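Asunto: Re: [pleno-municipal] Censo de interventores y plazo de acreditación
De: Zlatko Vidmar
Para: lista pleno-municipal

Mwajuma Swai escribió:
> Según la plantilla que circuló en agosto, Seletum tiene 46 mesas
> y Fosevton 105. ¿Se acredita un interventor por mesa o por local?
> En Fosevton varias mesas comparten edificio y no me salen las
> cuentas con la lista de suplentes.

Por mesa. El apoderado puede moverse entre locales; el interventor queda adscrito a la mesa que figura en su credencial y firma el acta de esa mesa. Que dos mesas compartan edificio no cambia nada a efectos de acreditación.
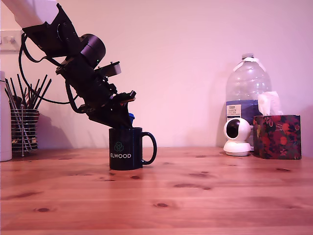
La lista de suplentes va aparte. En el fichero de Fosevton hay filas duplicadas porque se cargó a los suplentes con el mismo código que a los titulares. Hay que añadir una S al final del código y volver a exportar. El fichero de Seletum está bien, salvo la columna de distrito, que llegó vacía.

> ¿Y el umbral de 2,000 habitantes para el acta simplificada?
> ¿Se toma el padrón vigente o el de la convocatoria anterior?

El vigente en la fecha de la convocatoria. Molley queda por encima y usa el modelo ordinario. Schwaiger queda por debajo y puede usar el simplificado, aunque el secretario prefiere el ordinario para no manejar dos formatos en el escrutinio. No tengo objeción, siempre que lo comunique por escrito antes de repartir los sobres.
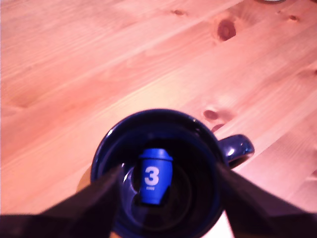

Sobre las copias del acta: una para la mesa, una para la junta y una por cada candidatura que la solicite. La copia se entrega firmada en todas las hojas. El año pasado Molley entregó varias con firma solo en la última y hubo que cotejarlas a mano con el original.

Queda pendiente el apartado 4 del borrador, donde se exige conservar el 100 por ciento de las papeletas hasta la proclamación. La redacción no distingue entre papeletas válidas y papeletas impugnadas, y el tratamiento es diferente. Propongo separarlo en 4.1 y 4.2. Si alguien tiene ya un texto, que lo envíe a la lista en el cuerpo del mensaje, sin adjunto.

Mwajuma, mándame el fichero de Fosevton cuando tengas corregidos los códigos y lo cruzo con el de locales.

Zlatko Vidmar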